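Stem Count

The order from Allurard specified 40 stems, artificial, mixed, to be arranged by the close of Wed 16 February. Jade Inskip had read the sheet twice. Under "recipient" it gave a room number, 19, and nothing else.

She had worked for Mostano since January. The procedure was short. Stems were sorted by color, then by length. Filler went in the middle, where it could be reached from either side. Long stems were laid flat so the wire inside would not take a bend.

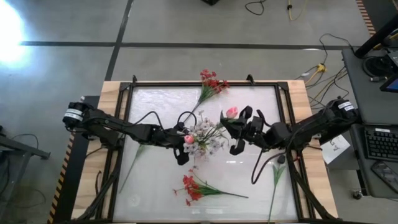
The tulips were the difficulty. Tulips have one bloom and no side growth, and a vase with a narrow neck holds them too straight. Her predecessor, Ki, had left a note on the subject in the supply drawer: "Two pink at most. She did not like them in rows."

The note did not say who she was. Jade checked the order history. Room 19 had received flowers on 11 occasions, always red with a little white, always paid for by the same account at Hustik. The first invoice was for fresh flowers. Every one after it was for artificial.

She set the tulips aside and started again with the vase.
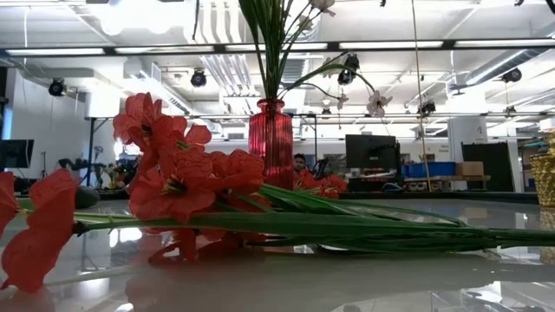 White went in high, on the thinnest stalks, and was allowed to hang. Red was kept low. She turned the vase a quarter turn, moved one stem, and turned it back. The standard allowance for an arrangement was 400 seconds. She had passed that some time before and had entered nothing on the log.

At the bottom of the order form was a field for remarks, limited to one line. Fields of this type were usually left blank. Jade wrote, "Two pink available if wanted — not in rows," and sent the form to Hustik.

The reply came while she was trimming wire. It said, "One, please. At the back."

She picked the paler of the two and cut it short.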